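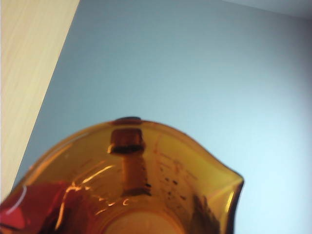 Sistness Adds Amber Measuring Cup to Kuipers Glass Line, Publishes Heat and Volume Test Results

For release 5/6/22

Sistness, a maker of kitchen glass, has added a spouted measuring cup in translucent amber glass to its Kuipers line. The company has also published the test methods and results used to approve the cup for sale. Orders from stores are open now. Shipments to stores begin in August.

The cup is pressed in one piece from soda-lime glass, with the handle and pour spout formed in the same mold as the body. The color runs through the full wall and is not a coating. It will not peel or wear off in a dishwasher, and small scratches do not change the shade. Thicker sections look darker than thin ones, so the handle and the edges appear brown while the wall appears gold. This is normal for colored pressed glass and is not counted as a defect.

Product data

Capacity to top line: 600 milliliters
Material: soda-lime glass, tempered
Forming method: single press, fire polished
Marked units: milliliters and US cups
Marking method: printed lines and numerals, inside wall
Case pack: 6
Country of manufacture: Netherlands

Volume accuracy

Household measuring cups are often marked from the mold drawing and are not checked again after the glass has been formed. Glass shrinks as it cools, and the amount depends on wall thickness and on how long the piece stays in the mold. A mark that is correct on the drawing can be wrong on the finished cup.

For the Kuipers cup, Sistness set the height of the marks from finished pieces. Trial cups were filled with water at room temperature and weighed on a calibrated scale. The mold was then recut and the test repeated. The work took three rounds. Readings at the top line in the final round were within 3 percent of the stated volume on every cup tested. Readings at the lowest line were less consistent, and the company recommends measuring spoons for amounts smaller than the lowest line.

"The bottom of a pressed cup is where most of the variation sits," said Frans Prins, product engineer at Sistness. "We could have added more lines down there, but they would have claimed an accuracy we can't hold. We left them off."

Lines are read at eye level with the cup on a flat surface. The reading is taken at the bottom of the curve that the liquid forms against the glass. With dark liquids such as coffee or soy sauce the curve can be hard to see through amber glass, and the reading is easier with a light behind the cup.

Heat testing

Heat testing was carried out by Nirkon, an outside laboratory. Cups were held in an oven until they reached an even temperature and were then placed in a water bath at a lower temperature. The test was repeated on the same pieces after a set number of dishwasher cycles. A total of 1610 cups went through the full program, drawn from production runs on different dates and from both ends of each run.

Nirkon reported 53 breakages. Most came from a single early run in which the tempering line was found to be cooling one side of the cup faster than the other. The air nozzles were moved and the run was scrapped. Later runs are sampled at the end of each shift, and the sampling records are kept with the batch number molded into the base.

The cup is rated for hot liquids and for microwave use. It is not rated for stovetops, broilers or direct flame. Tempered soda-lime glass handles less sudden temperature change than borosilicate glass, and users should not pour boiling water into a cup taken straight from a refrigerator or freezer. A cup that is chipped or deeply scratched should be thrown out.

Spout and handle

The spout was changed twice during development. The first version poured cleanly at full volume but let thin liquids run back down the outside wall when the cup was nearly empty. The second corrected this but left a thin lip that chipped in packing trials. The production version has a longer taper and a heavier edge.

The solid handle adds weight on one side. With the cup empty, the weight is offset by a thicker base so that it stands level on a counter.

Packaging

Each cup ships in a molded paper tray inside a printed carton. No plastic film is used. The tray supports the cup at the base and below the rim, leaving the spout free of contact. Cartons may be stacked to the height printed on the outer case.

"Our returns on pressed glass have mostly been a packing problem," said Roel Brouwer, sales manager at Petach, which distributes the Kuipers line to stores. "The tray takes up more room on a pallet, and we accepted that in exchange for fewer broken spouts."

Availability

The cup will be sold through Petach to kitchen supply stores, hardware stores and restaurant suppliers. Existing Kuipers accounts can add it to standing orders under the current terms. Clear and smoke versions are being tested and have no release date. The current Kuipers mixing bowls and storage jars are not affected by this release.

The full test report, including the water weights for each trial round and the Nirkon heat data, is available to stores and press on request.

About Sistness

Sistness makes pressed and blown glass for home and restaurant kitchens. Its lines include Kuipers measuring, mixing and storage glass. Products are sold through distributors and are not sold direct to the public.

Press contact: Frans Prins, Sistness
Store orders: Roel Brouwer, Petach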